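Search crews back out at Nevside

What a turnout! 152 people signed on at the Nevside hall last month to help police comb the bush tracks for the hiker missing since May, and crews covered 14 kilometres of creek line before dark - a huge effort.

Two buns in the steamer

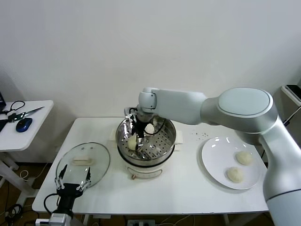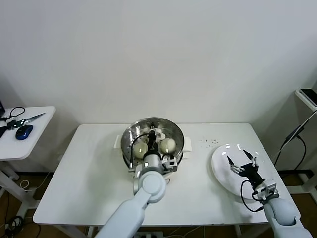

Next search

We go again from the Kaewsai Road gate at 7 am. Sturdy boots, long sleeves and plenty of water, please. Police will brief everyone in groups of 10 - new faces very welcome!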